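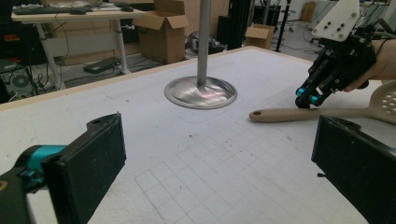

La mesa de pruebas en Lumetti, con una espumadera y dos pinzas negras, una de ellas sujeta por una persona.

Fui a la jornada abierta de Lumetti con la idea de ver máquinas que trabajan solas. Durante 60 minutos miré sobre todo manos. Leopold Mayrhofer, nuestro guía, habló de autonomía y repitió la palabra muchas veces, pero a mí me interesaba más la persona que sostenía la pinza.

Pienso que estas visitas deberían empezar por ahí. El público acepta bien que una máquina aprenda de alguien — también nosotros aprendimos así a cocinar. Lo que me molesta es el folleto, que en sus seis páginas no nombra a ninguno de los operadores. Yo pondría sus nombres en la primera.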